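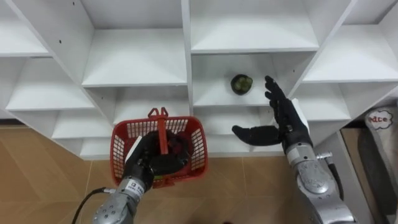
*Fig. 4: Basket in the left hand, right hand open by the shelf.*

## 4. Teaching the shelf-to-basket job

I'll say this up front, as it's what everybody asks me: can it do your shopping or clear your pantry yet? Sort of. On a good afternoon my Volach set-up will fetch fruit off an open shelf and pop it in a basket, and I still grin like a child every time. It's slow, though, and you'll want to stay in the room.

You should have finished the arm checks in section 3 before you start. If the Pongate software still shows an amber bar, go back and sort that out first!

1. Put **one** piece of fruit on a middle shelf, near the front edge. Leave the neighbouring compartments clear for now.
2. Hang the basket handle in the left hand and choose **Close, firm**. Give the basket a gentle tug. It shouldn't swing.
3. Open the right hand and choose **Palm in**, so the thumb sits below the fingers.
4. Set the reach to 325 mm. I used 447 for weeks and kept bumping the back panel.
5. Press **Record** and guide the right hand in nice and slowly, then close it round the fruit, lift, and bring it over the basket.
6. Lower before you let go — a dropped avocado is a sad thing to clean up.
7. Repeat 12 times, moving the fruit a little each go, then press **Learn**.

> **Note:** Round, firm things are by far the easiest. Bags of salad are hopeless at the moment, and I've given up on grapes until the July update.

> **Caution:** Check the cables on both arms before every run. A loop that looks fine at rest can catch on a shelf edge once the arm starts lifting. Keep your own hands out of the compartments while the green light is on.

### How well should it go?

My last batch was 46 tries on the De Bruijn shelves, and over 30 of them ended with fruit in the basket (I've stopped counting the ones where it grabbed thin air and carried on as if it had something). If yours is doing much worse, try brighter, softer light before you re-record anything. White shelves can be tricky with glare.

Stacking tins is in section 5, and you'll need the Ellex wrist pads for that one.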